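Budget for a second arm - what would you cut?

gunvor_s
We have 3,000 left for equipment and it has to be committed by December. The plan was a second Falto arm so we can run two apartments at once. Ragnvald wants to spend it on grippers, finger pads and a spare wrist camera for the arm we have. Has anyone here been through this?

decha_w
Spares first. Our finger pads were 143 a set from Ollby and we went through 3 sets before summer. A second arm with no pads is a shelf ornament.

rbraten
That's my point. She keeps quoting the price of the arm and leaving out the mount, the cables and the controller license.

gunvor_s
I left out the license because Šindelář bundles it. Mount and cables are in my sheet.

solveig_lq
Check that bundle again. Ours expired after a year and the renewal was 1,000. I'd still buy the arm. Downtime on a single unit cost us more than parts ever did.

decha_w
Depends what you run. Pick and place on a table, sure. What are your tasks?

gunvor_s
Doors, mostly. Balcony slider and the washer behind it.
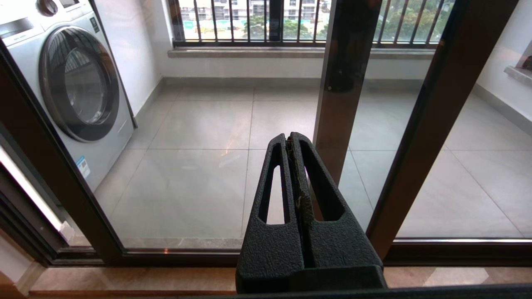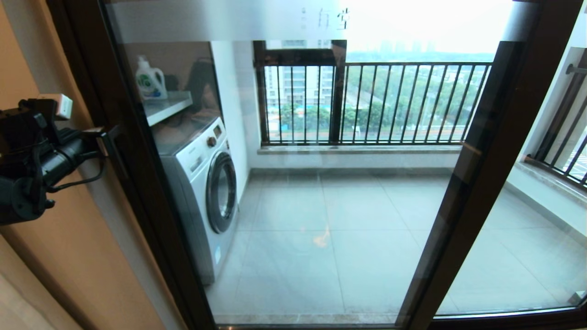
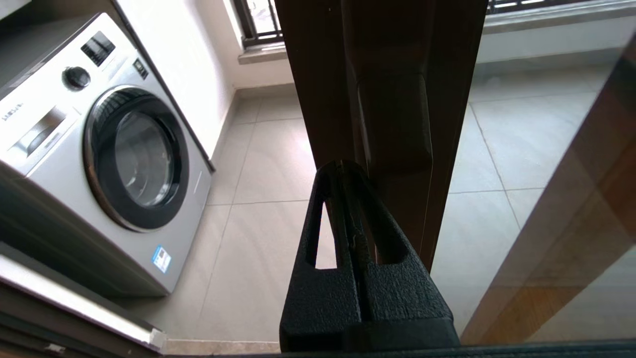 Door work changes the shopping list, so I should have said that at the start. I had been pricing pads as a once a year item, and I'm moving them to quarterly. The strip between the fingers in the first shot is frayed and already peeling a little, and I don't want to budget as if that won't happen again. Still leaning toward the second arm, with fewer extras.

wichai_k
Get a quote from Grusel for pads in bulk before you decide. Shipping is slow - order early if December is a hard date.

rbraten
I can live with the arm if four sets of pads go on the same order.

gunvor_s
Fine by me. I'll ask for both quotes tomorrow morning.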